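Skultport Technical College
Robot Learning, Unit 2: Gathering Demonstrations in Simulation
Course handout, revised May 4, 2022

Purpose of this unit

Students will collect, check, and submit a set of demonstrations for a learned control policy. The policy itself is trained in the following unit. Grades for this unit depend on the quality of the data and its records, and no credit is given for training results.

Terms used

A demonstration, or episode, is one complete attempt at a task, stored from the reset of the simulator to the stop command. Each time step holds an observation (camera views and joint positions) and the action sent by the operator. A task is defined by a starting condition, an instruction in words, and a success test. Two episodes with the same instruction may begin from different kitchens, object positions, and arm poses.

The Plemwood set

The course uses Plemwood, a collection of simulated kitchen tasks kept on the Guren server. It holds 2,249 episodes at present, of which 1,763 passed review. The remainder are kept in a separate folder with the reviewer's reason attached. Students should read a sample of the rejected episodes before recording their own. The most frequent reasons are a late stop command, an instruction that does not match the motion, and long pauses while the operator looks for a better view.

Recording procedure

Operators drive the arm with the handheld controller through the Odoi interface. Load the assigned task file and confirm that the instruction on the screen agrees with the one on the assignment sheet. Reset the simulator before every attempt, including the first. Move at a steady pace. Small corrections near a handle or a dial are welcome in the data and should not be edited out — a policy that has seen only perfect approaches has no record of how to return from a poor one.

Failed attempts are saved under the failure label. They are not deleted. An attempt interrupted by a software fault is marked void and recorded again.

Variation

Layouts, surface finishes, and appliance models change between task files. Within a single layout, operators are expected to vary the approach path and the starting pose of the arm. Ten episodes that follow the same line add little to one. For appliance tasks, the object inside or beside the appliance is part of the starting condition and must be entered in the log.

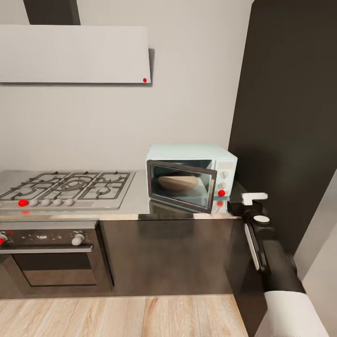
Why are failed attempts kept when the policy is trained to succeed?
Failures are used to check the success test and to train a separate model that judges whether an attempt has worked. They are left out of the set from which the policy copies actions.

Review and submission

Each student reviews the episodes of one other student, at full speed and then frame by frame near the point of contact. Reviewers compare the stored success flag with the final state of the appliance or object. Disagreements are noted in the log and settled by the instructor — reviewers do not change the flag themselves.

Submit the episode folder, the log, and a one-page statement of the variation covered. Folder names follow the pattern given in the Guren guide. Submissions without a log are returned unread. The August session uses the same task files with a revised success test for doors and dials, and episodes recorded under the present test may not be carried over.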